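발표자 노트: "리마스터"라는 스티커를 얼마나 믿을 것인가
메탈 재발매반 듣기 모임, 2022년 11월 28일

시작

인사 짧게. 마이크 확인. 음원은 노트북 말고 오디오 인터페이스 쪽으로 나가게 해 둘 것. 지난번에 노트북 스피커로 틀어서 베이스가 하나도 안 들렸음.

먼저 솔직히 밝힐 것: 나도 재발매반을 산다. 오늘도 가방에 들어 있다. 그러니까 사는 사람을 놀리려는 발표가 아니다. 다만 스티커에 적힌 말과 디스크에 든 소리가 따로 노는 경우가 너무 많고, 그걸 리뷰가 거의 짚어 주지 않는다는 얘기를 하려고 한다.

손 들어 보라고 하기. "같은 앨범을 두 번 이상 산 분?" 많이 들 거라고 본다. 이어서 "두 판의 차이를 눈 감고 맞힐 자신 있는 분?" 여기서 웃음이 나오면 넘어가고, 안 나와도 넘어간다.

오늘의 사례

Wirngate의 Skodance. 총 재생 시간 49분. 데스메탈치고 긴 편이고, 마지막 곡에서 피드백만 끌고 가는 구간이 꽤 된다. 나는 그 구간을 좋아하지만 다들 그렇지는 않을 것이다.

Benkirane 레이블에서 지금까지 네 가지 판으로 나왔다. 초판 CD, 일반 LP, 보너스 트랙이 붙은 CD, 그리고 5월에 나온 "완전 리마스터" LP. 마지막 것이 2306장 한정이다.

2306이라는 숫자에 대해. 왜 하필 2306장인지 레이블은 설명한 적이 없다. 보도자료에는 "팬들의 열망에 답한 특별한 수량"이라고만 되어 있다. 공장에서 나온 수량을 그대로 적은 것 같다는 게 내 짐작이다. 어디까지나 짐작이라고 말할 것. 질문이 나와도 그 이상은 모른다고 답하기.

보도자료 읽기

화면에 문구를 띄우고 천천히 읽는다.

"오리지널 테이프에서 되살린, 밴드가 처음부터 의도했던 바로 그 사운드."

여기서 멈춘다. 물어볼 것이 많다.

"오리지널 테이프"가 무엇을 가리키는가. 멀티트랙인지, 스테레오로 믹스가 끝난 마스터인지, CD 공장으로 보낸 디지털 사본인지. 보도자료만으로는 알 수 없다. 멀티트랙을 만졌다면 그건 리믹스라고 불러야 한다. 디지털 사본을 가져다 음량만 올렸다면 "되살린"이라는 말은 좀 민망하다.

"처음부터 의도했던"도 수상하다. 그러면 초판은 의도하지 않은 소리였나? 초판이 나올 때의 보도자료에는 "타협 없는 사운드"라고 적혀 있었다. 두 문장이 함께 참이기는 어렵다. 둘 다 홍보 담당이 썼을 테니 밴드 탓은 하지 않겠다.

Wayne Gosling의 메일을 인용. Benkirane에서 재발매를 맡고 있는 사람이다. 소스가 뭐였느냐고 물었더니 답이 왔다. "우리가 가진 것 중 가장 좋은 소스를 썼습니다." 예의 바르고, 내용은 없다. 다시 물었고 그 뒤로 답이 없다. 바쁠 수도 있으니 악의로 몰지 말 것.

마스터링이 하는 일

모르는 분이 있을 수 있으니 짧게. 아는 분들은 지루할 테니 정말 짧게.

마스터링은 믹스가 끝난 스테레오 음원을 놓고 전체 음색, 음량, 곡 사이 간격, 매체에 맞는 조정을 하는 작업이다. 스네어만 따로 꺼내 바꾸거나 묻힌 보컬을 앞으로 빼는 일은 보통 믹스 단계의 몫이다. 그래서 리뷰에서 "리마스터 덕분에 기타 트랙이 새로 쌓인 듯 두꺼워졌다" 같은 문장을 보면 일단 의심한다. 저역을 올리면 두껍게 들리기는 한다. 새로 쌓인 것은 없다.

음량 얘기. 사람 귀는 조금만 커도 더 좋은 소리로 듣는다. 리마스터반이 초판보다 크게 나오면 처음 듣는 순간 이긴다. 볼륨을 맞추고 나면 표정이 달라지는 분들이 있다.

잠깐 쉬기

물 마시기. 뒤쪽 자리에서 잘 들리는지 물어볼 것. 청취 전이니 스피커 앞 의자를 조금 비워 달라고 부탁.

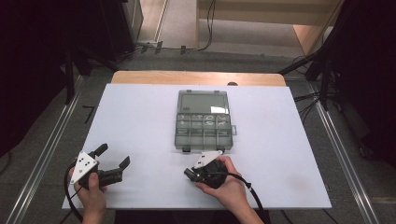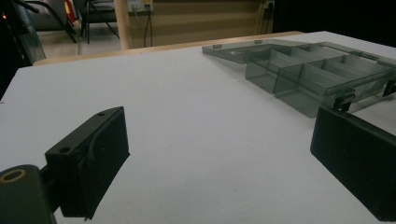
흰 작업면에서, 같은 자리 두 장.

청취

마지막 곡의 도입부를 초판 CD와 5월 LP로 번갈아 튼다. LP는 내가 집에서 직접 녹음한 파일이다. 카트리지와 포노 앰프의 성격이 섞여 있으니 완벽한 비교라고 주장하지 말 것. 이 점을 먼저 말해 두지 않으면 나중에 꼭 누가 지적하고, 그 지적이 맞다.

순서는 알려 주지 않는다. 처음에는 음량을 맞추지 않은 채로, 다음에는 맞춰서.

들을 지점:
킥 드럼의 어택이 기타 뒤로 숨는지.
심벌의 끝자락이 지저분하게 뭉개지는지.
피드백이 커지는 대목에서 정말로 커지는지, 아니면 이미 천장에 붙어 있는지.

내 의견은 다 듣고 나서. 5월 LP는 저역이 조금 넉넉하고, 피드백 구간의 높낮이는 초판이 더 살아 있다. 어느 쪽이 좋은가는 취향이다. 다만 "완전히 새로 태어났다"던 리뷰들이 무엇을 들었는지는 모르겠다. 몇 편은 보도자료의 형용사를 순서까지 그대로 옮겼다. 제목은 띄우지 않는다. 망신을 주러 온 자리가 아니다.

다른 쪽 이야기도 들어 보기

공정하게 하려고 Leanne Hebden과 통화했다. Ciltatley 스튜디오에서 마스터링을 한다. Skodance 작업과는 관계가 없고, 이 점은 꼭 말할 것.

Hebden의 말 요약. 레이블이 소스를 밝히지 않는 데에는 별 뜻이 없을 때가 많다. 테이프 상자의 라벨이 틀렸거나, 담당자가 바뀌어 기록이 끊겼거나, 그냥 아무도 적어 두지 않았거나. 소스가 디지털 사본이라도 좋은 엔지니어가 맡으면 LP는 훌륭하게 나올 수 있다. 그리고 메탈 팬들은 "아날로그"라는 단어에 너무 쉽게 지갑을 연다고 했다. 마지막 말에는 내가 할 말이 없었다.

나는 이 설명을 대체로 받아들인다. 그런데 기록이 없다면 "오리지널 테이프"라고 쓴 근거도 없는 것이다. 모르면 모른다고 적으면 된다. "확인된 소스 없음"이라고 쓴 스티커를 본 적은 아직 없다.

한정반이라는 말

짧게 지나갈 부분. 시간이 모자라면 통째로 뺀다.

한정은 대개 색깔의 한정이다. 투명반이 다 팔리면 검은 반이 나오고, 그다음에는 얼룩무늬가 나온다. 담긴 소리는 같은 커팅인 경우가 많다. Skodance도 추가 제작이 없다고 약속한 문서는 찾지 못했다. "한정"이라는 단어는 있지만 언제까지, 무엇에 대한 한정인지는 안 적혀 있다. 그러니 품절될까 봐 급하게 사는 것은 말리고 싶다. 물론 커버가 예뻐서 산다면 그건 다른 문제고, 나도 그렇게 산 판이 있다.

사기 전에 확인할 것

음반 속지에 마스터링 엔지니어와 커팅 엔지니어의 이름이 따로 있는지. 이름이 아예 없으면 나는 기다리는 편이다.
런아웃 홈에 새겨진 글자. 중고 매물이라면 판매자에게 사진을 부탁해도 실례가 아니다.
이전 판과 매트릭스 번호가 같은지. 같다면 스티커만 새것일 가능성을 생각해 본다.
다이내믹 레인지 수치는 참고만. LP를 녹음해 잰 값은 매체 특성 때문에 높게 나오기 쉬워서, 그 수치 하나로 "LP 마스터가 더 낫다"고 결론 내리는 글은 걸러 읽는다.
보너스 트랙의 정체. "미공개 버전"이 페이드아웃만 긴 같은 테이크일 수 있다. Skodance 보너스 CD의 두 곡이 내 귀에는 그렇게 들린다. 반론 환영.

예상 질문

"그럼 초판을 사야 하나요?" 중고 시세를 보고 정하시라. 초판이라는 말도 재발매만큼이나 비싸게 팔린다. 초판 LP는 내가 가진 것만 놓고 보면 안쪽 홈에서 치찰음이 꽤 거슬린다.

"스트리밍에는 어느 마스터가 올라가 있나요?" 모른다. 표기가 바뀌지 않은 채 음원만 교체되는 일도 있으니, 예전에 들은 소리와 다르다고 느껴도 귀를 탓할 필요는 없다.

"밴드는 이 리마스터를 어떻게 생각하나요?" Wirngate 쪽에는 따로 묻지 않았다. 물어봐도 파는 중인 음반을 나쁘게 말할 것 같지는 않다.

"발표자님은 5월 LP를 되파실 건가요?" 안 판다. 마지막 곡 때문에.

끝나고 디스크는 앞에 그대로 둘 테니 속지를 직접 보시라고 안내. 판은 가장자리로 잡아 달라고 부탁. 청취 파일은 저작권 때문에 나눠 드리지 못한다고 말할 것.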